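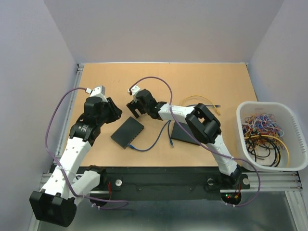

Recording demonstrations for a cable-plugging task goes faster when the table layout is fixed before the first episode and varied on a schedule afterward. The procedure below is the one we use on the two-arm Kela cell. Each arm carries its own small camera above the gripper, and the camera cables need enough slack for the wrist to turn fully. Leave a wide loop and zip-tie the rest along the links. Two network switches go on the table between the arms, with a blue Ethernet cable plugged into one of them, and the spare cables stay in the white basket at the right edge.

Before recording

Home both arms and open both grippers. Check each wrist camera stream for dropped images. If the timestamps from the two streams differ by more than 6 ms, restart the Posura logger. Write the task sentence once and paste it into every episode; small wording changes end up as separate tasks in the index.

Recording an episode

1. Set the switches according to the next line of the layout sheet. Angles should vary between episodes.
2. Start the logger, then wait one second before moving.
3. Pick up the loose connector with the nearer arm. Use the other arm to steady the switch.
4. Insert until the clip seats. Release, back off, and stop the logger.
5. Mark the episode as success, failure or discard.

Keep failures in which the connector slips and is picked up again. Discard any episode where a hand enters the work area.

How many to record

One operator can finish 48 episodes in a morning. Our current set holds 2,082, of which 117 are marked as failures. Kimie Hirano reviews each batch on Friday and sends back any with mismatched labels. Change operators between batches and enter the operator code in the header, or the split script will reject the file.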